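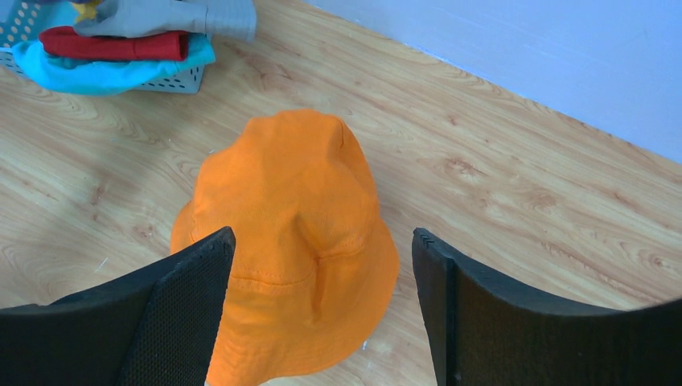
The Nuner is a do-it-yourself robot gripper design, used mostly in home builds and shared workshops for picking up clothing and other soft goods. Its plans are passed around freely, and it has gathered a reputation that its results only partly support. Builders usually begin with a single garment on a bare floor, and the choice of garment does a good deal to flatter the machine. A bucket hat lying crown-up between the fingers, for instance, offers a raised, rounded crown with folds already in it, and almost any pair of fingers can be brought to either side of such a thing. Clothes piled in a basket are a different matter, and reports of the Nuner working from a full basket are scarce.

Design

The Nuner is a two-finger gripper. The fingers close toward each other on a straight path and are meant to be swapped by hand. The original plans came from a shared workshop called Bristia, where the design was drawn up as a replacement for a suction cup that could not hold knitwear. The plans list 34 parts, most of them printed, and leave the finger surface to the builder. Felt, mesh, rubber sheet and bare plastic have all been tried.

A camera is normally fixed close to the fingers so that the view moves with the hand. Supporters describe this as the main strength of the design. The drawback is that the fingers themselves fill much of the view, and the camera sees least at the moment of contact.

Finger coverings

The covering is the most argued-over part of the build. Fabric coverings are quiet and gentle on cloth, and they hide small errors in the shape of the finger. They also wear, pick up lint and shift at the corners if the glue is thin. Mesh is said to grip better on smooth cotton, although the only published comparison, from the Bristia workshop, used 10 garments and did not say who picked them. A claim that mesh "doubles" holding strength appears in several copies of the build notes. No measurement is given with it, and it should be treated as hearsay.
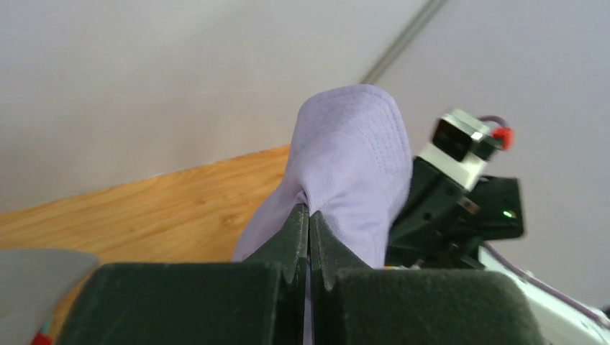
Pointed, felt-like-covered fingers holding a lavender cloth, with a camera module on the other arm behind.

Pointed fingertips, a later change, let the gripper take a narrow bunch of cloth. The upper part is left to fold or balloon as it likes. This makes for a firm hold and a poor starting point for folding, as the edges and corners of the garment are gathered up out of sight. Builders who want to fold clothes generally add a second arm, which raises the cost and roughly no one's success rate has been shown to rise with it in a fair test.

Software

Most builds run Fu, a small control program written for hobby arms. Fu can replay a recorded motion or try to choose a grasp point from the camera view. Replay works well as long as the garment is put back in nearly the same spot, a condition that demonstration videos seldom mention. The grasp-choosing mode is less settled. Its release notes say that it was tuned on recordings from a single workshop, and users elsewhere have complained of trouble with patterned floors and low evening light.

Reported results

The figure most often quoted for the Nuner is 2,407 grasps, taken from a log kept at Bristia over one winter and posted in March. The log counts a grasp whenever the fingers close and lift. It does not record whether the item was the one intended, whether it reached its target or whether a person stepped in. Articles that repeat the number as a count of successes are mistaken.

A smaller trial at the Vulmont workshop used 6 garments and a stricter rule, under which the item had to be set down in a marked box. The group published no totals, saying only that hats and socks did better than shirts. No outside group is known to have repeated either trial.

Criticism

Critics point out that a person can clear a floor of laundry in less time than the arm needs to find its starting position. Supporters answer that the project is a way to learn about soft objects, and that speed was never promised. Early copies of the plans did promise it, under the heading "Laundry solved." The line was removed in the third revision.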